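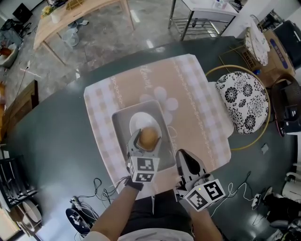 기관 소개

유안(Yuan) 생활문화교육원은 상차림과 식탁 예절, 가정 다과를 가르치는 평생교육 기관입니다. 식탁보를 펴고 쟁반과 접시를 놓고 빵 한 개를 올리는 일까지를 하나의 교과로 다루며, 가정과 소규모 다과실에서 바로 활용할 수 있는 교육을 제공하고 있습니다.

설립 취지

본원은 식탁을 차리는 일이 생활교육의 기초라는 인식에서 출발하였습니다. 설립 당시에는 성인 대상 야간 강좌 한 개 반으로 운영하였으며, 현재는 정규 과정 5개와 단기 강좌를 개설하고 있습니다. 정규 과정의 한 반 정원은 16명 이내로 하고, 모든 수강생이 개별 상차림을 완성할 수 있도록 실습 시간을 편성합니다.

교육 과정

입문 과정인 '프라이머(Primer)'는 총 33시간으로 구성되며, 처음 상차림을 배우는 분을 대상으로 합니다. 식탁보의 방향과 여백, 쟁반과 접시의 배치, 집게와 수저의 사용, 빵과 과자류를 담는 법을 차례로 익힙니다. 수강생은 첫 주에 1인용 다과상을 차리고, 마지막 주에는 4인용 상을 차려 평가를 받습니다.

심화 과정인 '그랜드우드(Grandwood)'는 64시간 과정으로, 프라이머 수료자에 한하여 신청할 수 있습니다. 계절별 상차림, 식탁보와 방석의 색 조합, 꽃과 소품의 배치, 손님 수에 따른 좌석 구성 등을 다룹니다. 수료 전에는 지도 강사의 참관 아래 다과 모임을 직접 준비하고 진행하여야 합니다.

그 밖에 제빵 기초, 천 소품 관리, 어린이 식탁 예절 과정을 운영하고 있습니다. 어린이 과정은 보호자 동반을 원칙으로 합니다.

교육 환경

타원형 탁자가 놓인 다과 실습실은 가정의 거실과 비슷한 분위기로 꾸며져 있습니다. 회색 대리석 무늬 바닥 위에 밝은색 나무 탁자를 두고, 꽃무늬 방석을 얹은 둥근 스툴과 라탄 의자, 바구니를 함께 비치하였습니다. 베이지색과 흰색이 어우러진 체크 테두리 식탁보와 회색 직사각형 쟁반, 흰색 둥근 접시는 빵 한 개를 담는 기본 상차림에 쓰입니다. 노란 꽃을 꽂은 흰 컵처럼 작은 소품도 실습실의 일부로 관리하고 있습니다.

식탁보와 방석 등 천 소품은 본원 세탁실에서 별도로 세탁하며, 수강생은 실습 전 손 씻기와 앞치마 착용을 준수하여야 합니다. 식품 알레르기가 있는 분은 수강 신청 시 반드시 기재하여 주시기 바랍니다.

협력 활동

본원은 번햄(Bunham) 다과점과 교육 협력을 맺고 심화 과정 수강생에게 현장 실습 기회를 제공하고 있습니다. 실습 기간은 2주이며, 실습생은 개점 준비, 접시 담기, 손님 응대, 탁자 정리를 담당합니다. 지역 도서관과 복지관을 찾아가는 다과 예절 강좌도 매년 운영하며, 해마다 30여 명이 참여하고 있습니다. 출장 강좌에 필요한 식탁보와 식기는 본원에서 준비합니다.

수강 안내

수강 신청은 본원 행정실 방문 또는 홈페이지를 통하여 접수합니다. 8월 중 접수한 신청은 가을 학기 과정에 배정되며, 정원이 마감된 경우 대기 순번에 따라 개별 연락을 드립니다. 수강료에는 실습용 빵과 과자 재료비가 포함되어 있으나 앞치마는 개인이 지참하여야 합니다.

단체 견학은 실습이 없는 시간에 한하여 가능하며, 희망일 2주 전까지 행정실로 신청하여 주시기 바랍니다. 견학 중 실습실의 식기와 소품은 담당 직원의 안내에 따라 이용하실 수 있습니다.

최종 수정일: 2018-08-09
유안 생활문화교육원 행정실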